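Search this journal
Enter keywords
Advanced search

3.2 Tray colour and tray orientation in the pick-up area

The second part of the study looked at how self-serve diners choose a tray, and whether the colour of the tray changes how much food is placed on it. Data were collected at two cafeterias, Lidley and Thibodeau, during October. Both sites use the same menu cycle and the same portion prices, and both close their hot counter at the same hour.

A total of 284 meals were recorded, of which 133 were served on red trays and the rest on grey. Trays were swapped between sites at the midpoint of the period. Meals bought by staff were left out, as were meals packed to take away. Plates were weighed at the till and again at the return belt, following the Grosusard procedure with one change — drinks were weighed apart from solid food.

Served weight did not differ by tray colour at either site. Plate waste was slightly lower on red trays at Lidley, but the difference was small and was not found at Thibodeau. We therefore do not treat colour as a useful predictor in the models of Section 4.

Orientation was handled separately. Diners often put a tray down at an angle to the table edge, which changes how far they must reach for items at the far corner. Angle was coded as square, slight or diagonal (Figure 4). Where two coders disagreed, the tray was given the lower category.

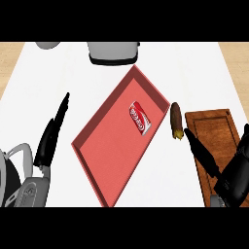

Figure 4. Red tray set diagonally on a white tabletop (computer rendering).

Diagonal placement was more common at small tables. It was not linked to plate waste once table size was entered, and 47 meals with no usable angle were dropped from this test only. The Zarklow seating scale was not used, as it assumes fixed chairs.

Last updated: 2018-11-10
Contact the editorial office | Copyright and reuse | Back to top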